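The Tinach kit came on a Monday, in a box so heavy that Cinzia Rizzi had to walk it down the hall one corner at a time. She had saved since the December before for it. One arm, one gripper, a bag of cables, and a booklet that began, cheerfully, "Clear a table!"

She cleared the table. By supper the arm was up and nodding at her, and she laughed out loud in her own kitchen.

"It's wonderful," she told her brother on the phone. "You show it a thing once, slowly, and it tries. It tries so hard!"

"What does it do, though?"

"Today it picked up a spoon 35 times."

"And put it down?"

"We're working on that."

He had owned a Gornon, years ago, and still talked about it the way people talk about a bad dog. But the Tinach was different — patient, quiet, and happy to stop when you touched it. She had named it Cocco by the end of the week.

Spoons led to cups, and cups led to the part of the booklet she had been reading in bed, the chapter on metal parts. A plate, a square tube, two screws. She pulled her chair in close and set the speed as low as it would go. 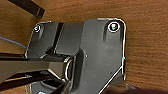 "Easy," she whispered, as if it could hear. "Easy, Cocco."

Her phone buzzed on the counter. She let it buzz. There were 100 lessons in the booklet and she was only on the ninth, and she wanted every one of them.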